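### 3.2 Tellerform und Auflage des Teiglings

Für die Anrichteversuche wurde ein runder, flacher Teller mit leicht erhöhtem Rand aus der Serie Pokumow verwendet. Die gedämppfte Lachsfarbe setzt sich sowohl von der weißen Tischfläche als auch vom hellen Teig ab. Als Auflagegut dienten gedämpfte Hefeklöße mit gefalteter Oberseite (Rezeptur Grokotis, Ruhezeit nach dem Dämpfen 10 min). Die Lage des Kloßes auf dem Teller wurde nicht vorgegeben; eine außermittige Auflage wie in Abb. 4 galt als zulässig, solange der Rand frei blieb.

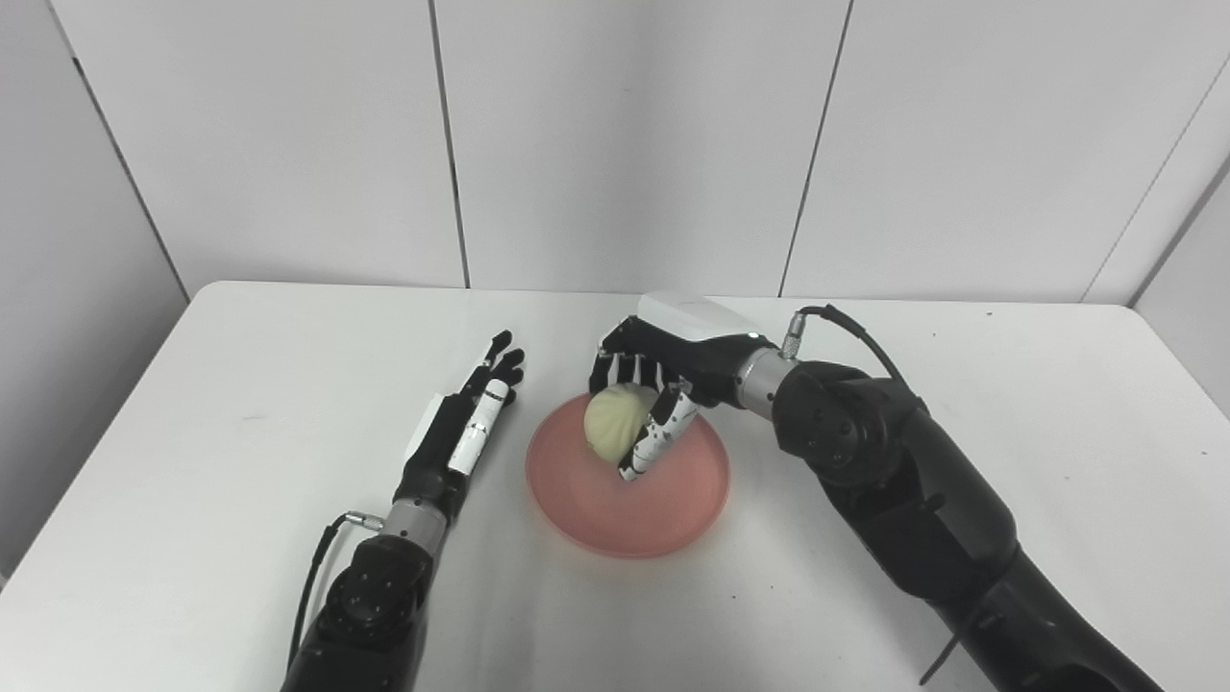
**Abb. 4:** Gedämpfter Kloß auf lachsrosa Teller, Auflage hinten links.

Insgesamt gingen 54 Auflagen in die Auswertung ein, davon 22 mit außermittiger Lage. Als Referenz wurde der Teller zusätzlich ohne Auflagegut aufgenommen. Der vertiefte Innenbereich erscheint dabei etwas heller als der Rand, was bei der Festlegung des Schwellwerts für die Segmentierung zu berücksichtigen ist. Der weiche Schatten des Randes wurde der Tischfläche zugeordnet.

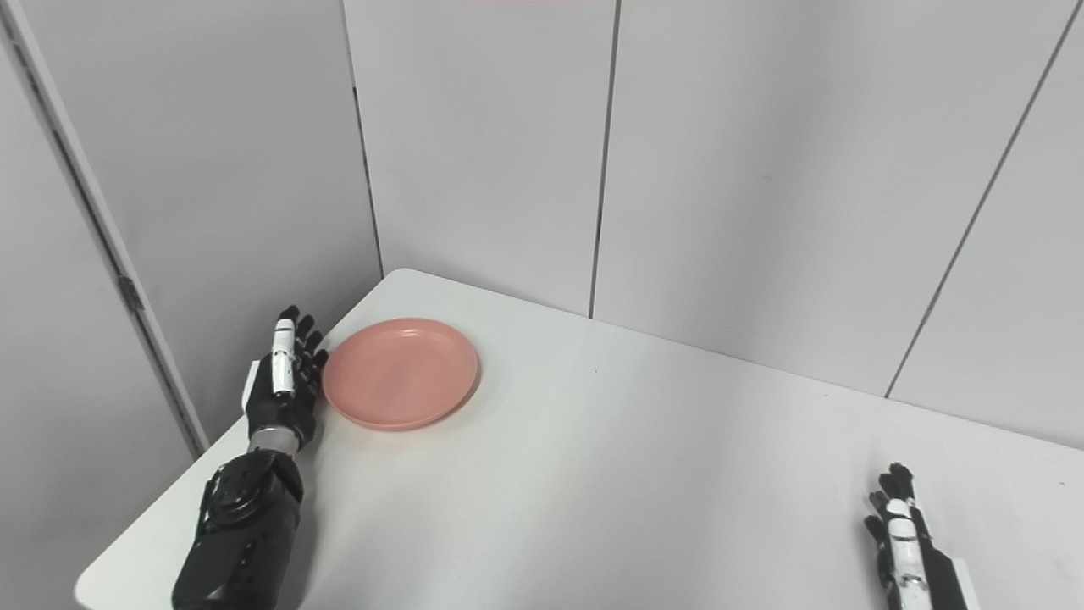
**Abb. 5:** Leerer Teller auf der weißen Tischfläche, Referenzzustand.

Die Tellerposition wurde nach dem Verfahren von Winico auf die linke Tischkante bezogen. Bei schräger Ansicht bildet sich der kreisförmige Rand als breites Oval ab; der Mittelpunkt wurde daher über eine Ellipsenanpassung bestimmt.

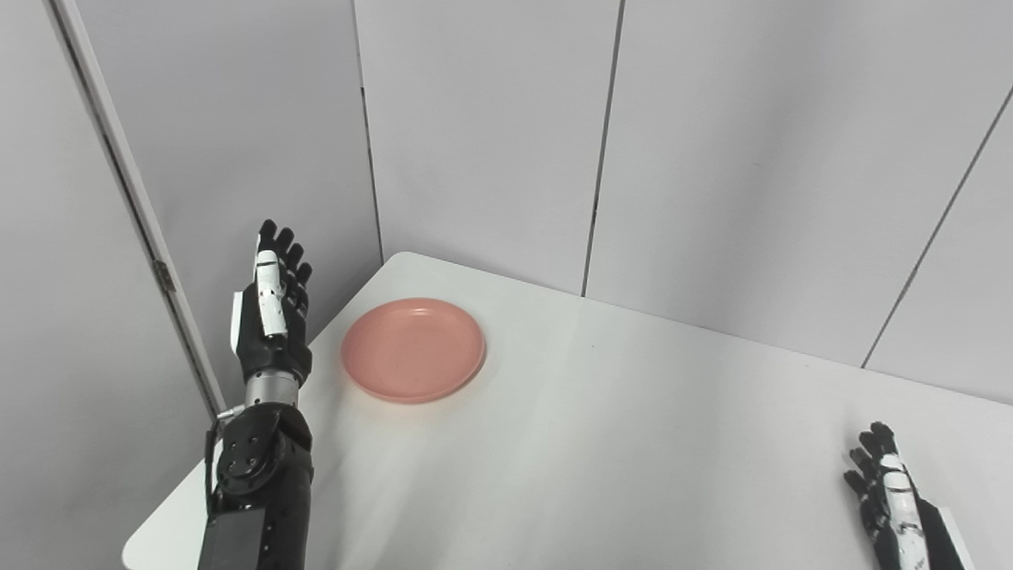
Die Restabweichung der Anpassung lag bei 2 mm und damit unter der Toleranz des Lauritsen-Protokolls. Eine Korrektur für die Randhöhe wurde nicht vorgenommen. Auflagen, bei denen der Kloß den Tellerrand berührte, sind in Abschnitt 3.3 gesondert behandelt.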